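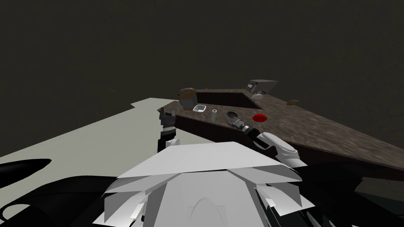
어두운 색 조리대, 얼룩 없이 닦는 법

저희 집 조리대는 짙은 바탕에 잔점이 박힌 돌 상판이에요. 이사 올 때는 때가 안 타 보여서 좋다고 했는데, 살아 보니 웬걸요. 음식물은 잘 안 보이는데 물 자국이랑 손자국은 저녁에 불만 켜면 다 보이더라고요. 그래서 몇 년 동안 이것저것 써 보고 정착한 방법을 적어 둡니다. 토요일 아침에 커피 내려놓고 천천히 하기 딱 좋은 정도의 일이에요.

준비할 것

극세사 행주 두 장(한 장은 젖은 용도, 한 장은 마른 용도), 중성 주방세제, 미지근한 물 900ml, 분무기, 그리고 플라스틱 스크레이퍼 하나면 됩니다. 금속 스크레이퍼는 돌이 단단하다고 해도 저는 안 써요. 상판에 회색 줄이 남아서 지우느라 오후를 다 보낸 적이 있거든요.

1. 위에 있는 물건을 전부 내립니다

귀찮아도 전부요! 양념통만 살짝 들고 닦으면 바닥에 동그란 자국이 그대로 남습니다. 저는 식탁으로 옮기면서 병 밑바닥도 한 번씩 닦아 줘요. 간장병 밑은 늘 끈적하더라고요.

2. 마른 부스러기부터 쓸어 냅니다

커피 가루나 빵 부스러기가 있는 채로 물을 뿌리면 반죽이 되어 버려요. 마른 행주로 벽 쪽에서 앞쪽으로 끌어와 손바닥에 받으세요. 상판 색이 어두우면 눈으로는 부스러기를 놓치기 쉬우니, 손바닥으로 한 번 쓸어 보는 게 제일 확실합니다.

3. 세제 물을 뿌리고 잠깐 기다립니다

물 900ml에 세제는 두세 방울이면 충분합니다. 저도 처음에는 거품이 나야 닦이는 줄 알고 듬뿍 넣었는데, 바로 그 세제가 뿌연 막으로 남는 거였어요. 뿌리고 나서 30초쯤 두었다가, 아니 정확히는 속으로 30까지 세고 나서 닦습니다. 눌어붙은 것은 스크레이퍼를 눕혀서 살살 밀어 주세요.

4. 맑은 물로 한 번 더 닦습니다

행주를 깨끗이 헹궈 꼭 짠 다음 같은 자리를 다시 지나갑니다. 제 친구 마리솔은 이 단계를 늘 건너뛰면서 왜 자기네 상판만 흐리냐고 하는데, 글쎄요, 마리솔, 이거예요.

5. 마른 행주로 마무리합니다

물기가 저절로 마르게 두지 마세요. 작은 원을 그리며 닦다가 마지막에는 한 방향으로 길게 훑어 줍니다. 그러고는 몸을 낮춰서 비스듬히 바라보세요. 위에서 볼 때는 멀쩡하던 자국이 그 각도에서는 보입니다.

피해야 할 것

대리석이나 석회암처럼 산에 약한 돌이라면 식초와 레몬즙은 쓰지 마세요. 광이 죽으면 집에서 되돌리기가 어렵습니다. 염소계 표백제도 저는 상판에는 안 쓰고, 식초와 섞는 것은 어떤 경우에도 안 됩니다. 유해 가스가 나와요.

기름 자국이 남았을 때

베이킹소다에 물을 조금 섞어 되직하게 개어 올리고 랩을 덮어 하룻밤 둡니다. 다음 날 걷어 내고 4번과 5번을 그대로 하면 돼요. 한 번에 안 빠지면 한 번 더 하시고, 그동안 그 자리에는 뜨거운 냄비를 올리지 마세요.

행주는 섬유유연제 없이 따로 빱니다. 유연제가 들어가면 물을 잘 안 먹어서 다음번에 또 얼룩이 져요.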